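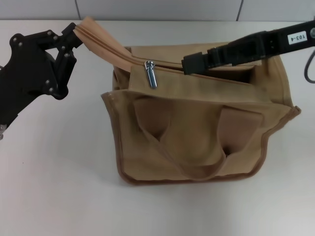
Tan canvas zip bag, brown piping, zipper partly open.

1/ Notes on canvas bags with top zippers, because I have now repaired 12 of them and most had the same fault. The fabric outlasts the slider by years. People throw out the bag anyway.

2/ Soft-sided bags have no frame. When the bag is empty the front panel folds in on itself and the zipper tape goes with it. Pull the slider along a slack tape and it climbs the teeth at an angle. That is where most snags start.

3/ So the tape needs tension before the slider moves. Hold the top edge at both ends, lift until the two rows of teeth lie parallel, then pull. On a limp bag it helps to put a rolled towel inside first. Newspaper works but leaves ink on pale lining.

4/ Metal pulls hang straight down under their own weight. Fine on a full bag. On a half-empty one, check the pull hasn't tucked a fold of canvas under the slider body. If it has, back up 20 mm, flatten the fold with a thumb, try again. Do not yank.

5/ Handles. A fabric loop that flops over the front will sit in your way every time. Flip it to the back before packing. If it's long enough to reach the zipper line it will also get caught in it, usually when you're running for a bus.

6/ Piping is there to stiffen the seam and take the abrasion. Wear shows on the bottom corners first. Once the cord is exposed, whip-stitch over it in a matching thread. Brown is forgiving. I use Pimex polyester, the heavier one. Cotton thread rots if the bag lives in a laundry or a boat.

7/ Cleaning: brush dry, then spot clean with cool water and plain soap. No machine. I put one through a warm cycle in March and lost 4 cm off the width. The zipper did not shrink – it now ripples the whole length of the opening and no amount of pressing has fixed it.

8/ Lubrication: candle wax or a soft pencil on metal teeth, wiped off after. Pencil will mark tan canvas, so wax for light colours. Skip cooking oil. It collects lint and goes sticky.

9/ Storage: partly unzipped, so air gets in. A closed canvas bag in a damp cupboard will smell by winter. Chaltu Wubshet put me on to this when I was keeping mine zipped tight with the shop's Hotis sachets inside. The sachets were saturated and doing nothing.

10/ If the teeth separate behind the slider, the slider is worn, the teeth are probably fine. Squeeze the back edge gently with pliers, one side then the other. Works once or twice. After that, replace the slider. Match the number stamped on its underside.

11/ Next thread is on lining repairs, once I've finished the one with the torn inside pocket.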